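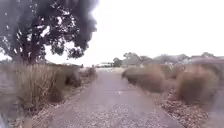
Figure 3. Paved segment of the teaching route, with planted beds on both sides. Sideways smear is visible along the right edge.

4.2 Collection of teleoperated demonstrations

All outdoor demonstrations for the Kunorero navigation policy were recorded by remote control. The operator drove the wheeled base with a handheld two-stick controller and watched only the forward video stream, so that each steering decision was made from the same information later given to the policy. Operators received one page of written instructions: keep to the middle of the path, slow down where the surface changes, and do not correct for objects lying flat on the ground. Fouzia Niazi and Danish Afridi drove the majority of the runs; the remainder were driven by Junaid Rizvi, who had no earlier experience with the controller.

The data set contains 457 demonstrations, of which 52 were held out for testing. Steering and speed commands were logged with each image and aligned afterward using the Bronilari time-stamping tool. A run was discarded if the radio link dropped for longer than 12 frames. Runs in which the operator drifted toward an edge and then recovered were kept - these proved the most useful material for training, as reported in Section 5.

Two surface types were treated as separate conditions. On paving, the boundary between the gray slabs and the reddish-brown mulch is a fairly straight line, and operators agreed closely on where the center of the path lay. Rounded shrubs grow close to the paving, and one of them overhangs its right edge slightly. Operators differed in how they handled such plants. Niazi moved away early and returned slowly, while Afridi held his line and reduced speed. We did not attempt to make the two styles uniform. 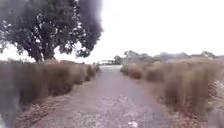 Figure 4. Gravel segment between rows of tall, dry grass. A small white object lies flat on the path, slightly right of the middle.

On gravel the boundary is less certain. Fallen leaves and debris lie between the left-hand grass and the path, and the surface color varies with patches of compacted dirt. Labels of the path edge drawn by Humaira Gilani and Adelino Cunha differed more on gravel than on paving, chiefly on the left side. The loss term for edge distance was therefore given a lower weight in this condition.

Exposure was left fixed throughout collection. Under a bright sky the upper part of the image carries little usable detail, and the policy input was cropped to the lower 62 percent of its height. The crop removes most of the tree canopy but retains the ground near the robot, where blur is strongest. Blurred images were not filtered out - the policy must act on them during operation, and the operators had to do the same.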